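So I finally redid the fingers on the Clatum arm! Four little screws, one of which I lost under the bench for most of Thursday evening (Uliana found it with her sock).

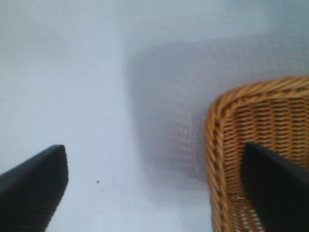 Last updated: October

Black fingers, wicker basket, white table, same as ever. I re-zeroed the grip after the swap and the open position now reads 972 instead of 1000, so I've changed the limit in the config to match. Wrist bolts are next.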